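Inicio | Guías | Manos y pinzas | Cámaras | Foro

Cómo comparar dos manos robóticas en una tarea de lavandería

Por Keisha Whitfield - febrero de 2018

Esta guía explica cómo probar dos efectores en un humanoide de cuerpo entero cuando la tarea consiste en meter el brazo en el tambor de una máquina de carga frontal y sacar la ropa.

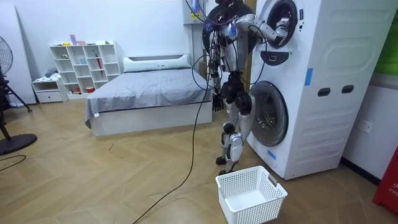 La comparación se hizo entre una mano de varios dedos, la Trarnetti, y una pinza paralela de dos dedos, la Yazzie. Las dos se atornillan a la misma muñeca con una brida adaptadora, así que el resto del robot no cambia. El controlador es el Cliddale de siempre, con la misma versión de firmware en todas las pruebas.

Qué hace falta

- Las dos manos, con sus bridas y sus tornillos.
- Una lavadora o secadora de carga frontal. Si están apiladas, mejor, porque se pueden probar dos alturas sin mover nada.
- Un cesto de plástico rígido con asas.
- 18 prendas variadas: camisetas, calcetines, toallas y una funda de almohada.
- Cinta de color para marcar posiciones.
- Una cámara fija, aparte de las que lleve el robot.

Paso 1. Fijar las posiciones

Coloque el robot delante de la máquina y marque en el suelo la punta y el talón de cada pie. Marque también las esquinas del cesto. Con la puerta superior, la distancia entre el hombro y el borde del tambor decide casi todo: si el robot queda demasiado cerca, el codo no tiene sitio para doblarse; si queda lejos, los dedos no llegan al fondo.

Antes de dar corriente, revise el cable de conexión. Tiene que quedar holgado y no pasar por debajo de los pies ni engancharse con el cesto.

Paso 2. Calibrar la muñeca

Cada mano tiene su peso y su centro de masas. Introduzca los valores nuevos en el controlador cada vez que cambie de mano, y haga después la compensación de gravedad con el brazo extendido hacia un lado. Si se salta este paso, el brazo cae un poco al entrar en el tambor y roza el aro inferior. A nosotros nos pasó con la Yazzie y perdimos una tarde buscando el fallo en la cámara.

Paso 3. Preparar la carga

Meta las prendas siempre en el mismo orden y gire el tambor a mano tres vueltas completas. No las coloque dobladas. Lo que interesa es que la ropa quede enredada como después de un ciclo normal.

Paso 4. Ejecutar los intentos

Un intento empieza con el brazo fuera de la puerta y termina cuando la prenda toca el fondo del cesto o cuando pasan 60 segundos. Haga todos los intentos con una mano antes de montar la otra. Mantenga el otro brazo abajo, en reposo, para que no influya en el equilibrio.

Anote en cada intento:

- prenda agarrada, o ninguna;
- si salieron dos o más prendas juntas;
- contacto con el borde de la puerta;
- caída fuera del cesto;
- tiempo total.

Paso 5. Repetir con la puerta inferior

La puerta de abajo obliga a flexionar las rodillas y cambia el ángulo de entrada. Guarde estos datos en una hoja aparte. Mezclarlos con los de arriba da una media que no sirve para ninguna de las dos alturas.

Resultados en nuestro taller de Priltelgate

Hicimos 178 intentos válidos en la puerta superior. La Trarnetti agarró mejor los calcetines sueltos y soltó menos prendas por el camino, pero tardó más en cerrar y dos veces se le quedó un dedo trabado en una manga. La Yazzie fue más rápida y sacó las toallas sin dificultad. Con tela fina pegada al tambor falló bastante - las yemas planas resbalan sobre el metal y no levantan el borde.

En la puerta inferior la diferencia se redujo. La pinza, más estrecha, entra con menos riesgo de golpear el aro.

Problemas frecuentes

La mano se cierra antes de tocar la tela: revise el umbral de corriente de los dedos, que suele venir ajustado para objetos rígidos.

La cámara de la cabeza no ve el interior: es normal, el antebrazo tapa la abertura. Utilice una cámara de muñeca o entre con una trayectoria fija y cierre por contacto.

El robot se inclina al tirar: limite la fuerza del hombro y compruebe que la prenda no esté enganchada en otra. Si sigue igual, aborte el intento y apúntelo como fallo.

Para la próxima tanda queremos poner yemas de silicona en la Yazzie y repetir solo con las prendas finas.

Contacto | © 2018 Keisha Whitfield | Volver arriba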